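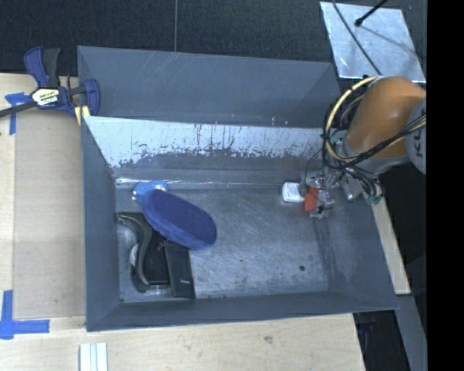

I've had the same fluffy duster for years and treated it terribly for most of them. It lived at the bottom of whatever bin was nearest, squashed under spray bottles, and then I'd wonder why it pushed the dust along the shelf and onto my jumper. So this page is everything I now do with dusters, plus a bit on the bins they end up in, as I get asked about both more than anything else on here (hello to everyone who came over from the oven tray post!).

## Washing a fluffy duster

Check the label first if yours still has one. Mine fell off ages ago. If the fluffy part comes away from the handle, take it off. If it doesn't, you can still wash it, you just need a bucket and a bit of patience.

1. Take it outside and give it a good hard shake, downwind of the washing line. Learn from my mistakes on that one.
2. Put 2 litres of lukewarm water in a bucket with a small squirt of dish soap. Go easy, it takes forever to rinse out.
3. Swish, don't scrub. Scrubbing mats the fibres and you end up with a felted sausage.
4. Rinse until the water runs clear, squeeze it in an old towel, and hang it by the handle in the shade.
5. Once it's properly dry, roll the handle between your palms so the fluff opens out again.

No fabric softener, ever. It leaves a coating on synthetic fibres and the dust slides straight off. I used Nestero softener on everything for a whole winter before I worked out why my cloths had gone useless.

The dark colours are the ones I'd buy again. A navy or purple duster hides a lot between washes, though that's also the trap – you can't tell by looking when it's filthy. If a shake lets out a cloud, it's wash day.

## Where to keep it

Hanging is best. I have a row of hooks inside the laundry cupboard and the duster gets the end one, where nothing leans on it. If it has to go in a bin with other things, put the hard stuff in first and lay the duster on top. Fluff on top, handles and frames underneath. It sounds obvious, but go and look in your own cleaning bin and tell me which way up it is.

I also like a bin with sides that slope outward. You can see right to the corners and get your hand in without scraping your knuckles, and it's far easier to wipe out. The drawback is that small things slide to the middle and long handles stick up at silly angles.

## Scuffs and drips on an old grey bin

A bin that's been knocked around the garage will never look new and I've stopped trying. A few things are worth a go, though:

- **Pale rub marks on a painted side:** often it's something else's paint or rubber that has come off on yours. Bicarb on a damp cloth, small circles, then wipe.
- **Drip marks down the wall:** warm soapy water and a plastic scraper. Leave the cloth sitting on them for 9 minutes (I make a cuppa) before you start.
- **Fine scratches on bare metal:** leave them. I went at mine with 800 grit once and swapped a lot of little scratches for one big dull patch.

Dry the bin completely before anything fluffy goes back in, and check the corners with a finger, as water loves to sit there. An old sock over your hand does the job nicely.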